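How to Cover a Work Table with Kraft Paper

Share 40 | Comments 4

A sheet of brown paper is the cheapest table protection there is. It takes glue, paint, crumbs and pencil marks, and when it gets too bad you roll it up and put down another. Most people just tear off a piece and lay it down, and then spend the afternoon chasing the corners. The method on this page takes a little longer and the paper stays where you put it.
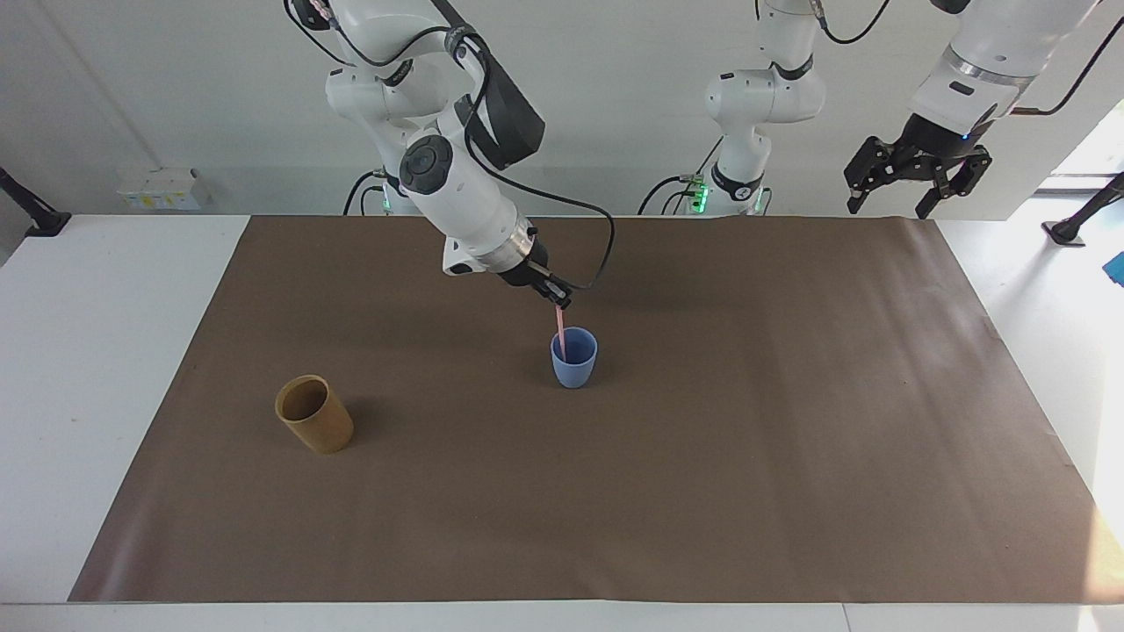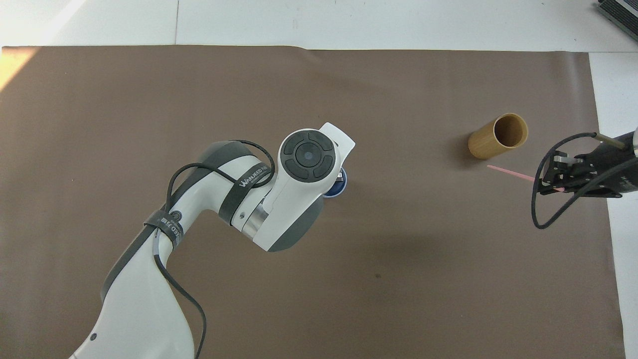 Brown paper on a white table.

What you need

- A roll of kraft paper
- Low-tack painter's tape
- A long straightedge or a yardstick
- A utility knife or sharp scissors
- A dry cloth and a damp cloth
- A bone folder, or the back of a spoon

Choosing the paper

Kraft paper is sold by weight. The thin stuff used for stuffing boxes tears as soon as you drag a ruler across it, and wet glue goes straight through. Packing-weight paper is fine for dry work and for one messy session. For anything longer, buy the heavier grade sold for protecting floors or lining shelves. I use the Pistholm heavy roll, 30 inches wide, and get a few weeks out of one sheet. The Druvano roll is cheaper and nearly as good, but it curls more at the ends.

Avoid paper with a waxed or plastic-coated face if you work with water-based glue. The glue sits on top in a puddle and ends up on your sleeve.

Check the width before you buy. A roll a few inches narrower than your table is easier to manage than one that hangs over, and a bare border gives you somewhere to put the tape. You can leave one side wider if you like a place to set down a phone or a drink.

Step 1. Clean the table

Wipe it with the damp cloth, then the dry one. Run your hand over the surface. Any grit left behind will make a bump, and a pencil point will find it. Wait until the table is fully dry before going on. Damp trapped under paper can raise the edge of a veneer or leave a ring on an oiled finish.

If the table is made of two panels, feel along the seam. A small step can be evened out with a strip of tape laid on the low side.

Step 2. Let the paper relax

Paper straight off the roll wants to go back to being a roll. Cut your sheet about four inches longer than you need, roll it loosely the opposite way, and hold it like that for a minute. Then unroll it on the table with the curl facing down. Put a book on each corner and leave it overnight if you have the time. In the winter, when the house is dry, mine needs the full night. In June an hour is plenty.

Do not iron it with steam. The paper swells unevenly and dries with ripples. A dry iron on low works on small pieces, but it is slow going on a full sheet.

Step 3. Square it up

Pick the edge you will see most, usually the one along the back of the table, and line the factory edge of the paper up with it. Measure the gap at both ends. If the two numbers match, the sheet is straight. Do this before any tape goes down.

Step 4. Tape the back edge

Start in the middle of the back edge and work out toward the corners, pressing the tape half on the paper and half on the table. Use one long piece if you can. Short pieces leave gaps, and the gaps catch on things.

Test the tape first on a part of the table that doesn't show. Painter's tape is safe on most surfaces, but I have had it lift old varnish.

Step 5. Smooth and tape the front

Stand at the front and sweep the dry cloth toward you, from the taped edge to the loose one. Keep a light pull on the paper. Don't yank it - you only want to take up the slack. Tape the front edge from the middle out, the same as the back, then do the two short sides last.

Small wrinkles will stay and don't matter for most work. If you have a large one, lift the nearest side, sweep again and retape.

Step 6. Trim

Lay the straightedge along the cut ends and trim off the extra. Slide a piece of scrap card under the paper before you use a knife. It is easy to forget, and the scratch stays. If you aren't comfortable with a knife, mark a pencil line in Step 3 and cut with scissors before taping.

Run the bone folder over all the tape.

Making it last

Wipe up liquid right away by blotting. Rubbing pills the surface. Scrape off dried glue with an old plastic card. When one area wears through, tape a patch over it with all four sides stuck down, or flip the whole sheet if the back is still clean.

For very wet work, put an old shower curtain or a plastic drop cloth under the paper. Bilgin sells a thin liner for this, though any flat plastic will do. Take it up at the end of the day so nothing stays trapped.

Taking it off

Peel the tape back on itself at a low angle, slowly. If it leaves residue, a little cooking oil on a cloth will loosen it on a sealed surface. Wash with dish soap afterward. On bare or oiled wood, try a clean eraser first.

Clean paper can be recycled. Paper with paint or a lot of glue on it goes in the trash in most towns. I save the better pieces for wrapping parcels, and the Jonska dispenser I keep under the bench has a slot at the side that holds the offcuts.

248 people found this page useful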